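The Bun Shop Comes Home

In December the line outside Van Rooij used to reach the corner. The shop sold one thing, steamed buns, and closed when they ran out. Many of its regulars now make their own, and the flour mill at Zinholm says small bags go out as fast as it can fill them.
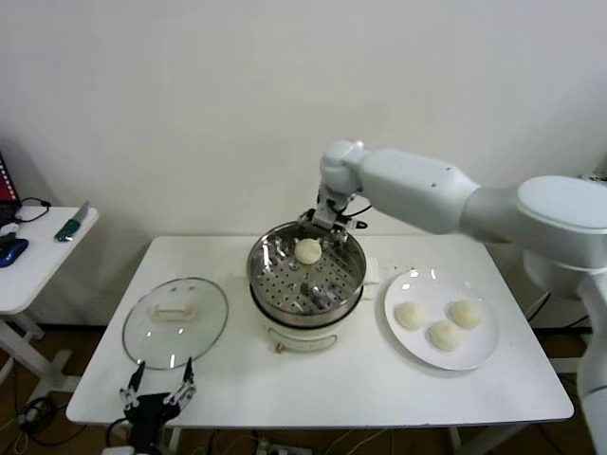

Photo: Zidura

The dough is flour, water, yeast and a little sugar. It should feel soft but not sticky. Knead it until smooth, cover it and leave it alone until it has doubled. A kitchen at 100 degrees will do that in no time, so check early in summer.

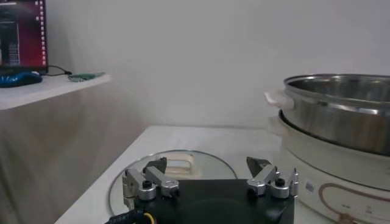

Metal links and black fingertip pads, close up.

Most beginners go wrong at the second rise. Shaped buns need some 16 minutes of rest before they go over the water. Skip it and they come out dense.
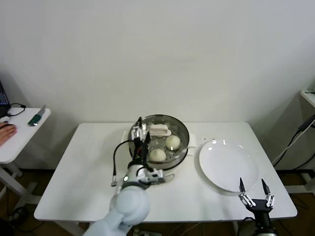 Fillings are a matter of taste. Pork and cabbage is the usual choice in Skillon, where the older bakeries add white pepper. Sweet bean paste keeps longer and leaks less.

When the time is up, turn off the heat and wait five minutes before lifting the lid. A sudden draft can wrinkle the skins. 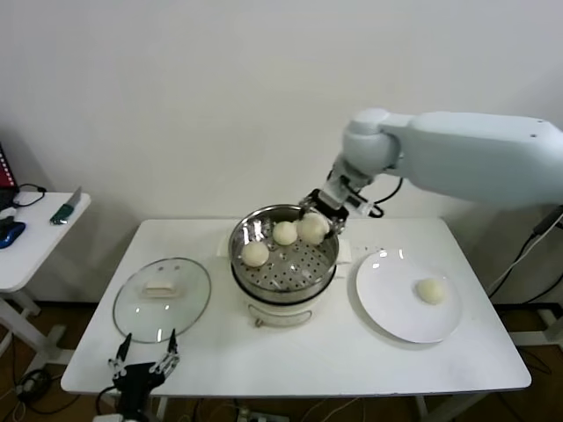 Leftovers freeze well in a plain bag. Steam them again straight from the freezer. A microwave works if you wrap each bun in a damp paper towel first.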